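# Grirnik study room: progress to Sat 26 September

The grant covers tables, stationery and opening hours for the homework room.
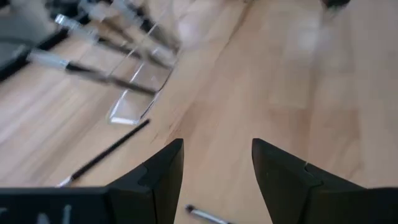
Opening hours have gone from 5 to 8 sessions a week, and 36 young people are now registered. The wooden tables are in use. They were bought second-hand through Zonano, which left £700 in the furniture line. We would like to move that sum to stationery, as pens are running out faster than budgeted.

Still to do:

- second order from Tratetti (pens, rulers, paper)
- new light fitting by the door
- shelf for the Jin reading books, delayed by the supplier

Spending is otherwise in line with the plan agreed in February. Receipts are attached. Please confirm the change to the furniture line before we place the order.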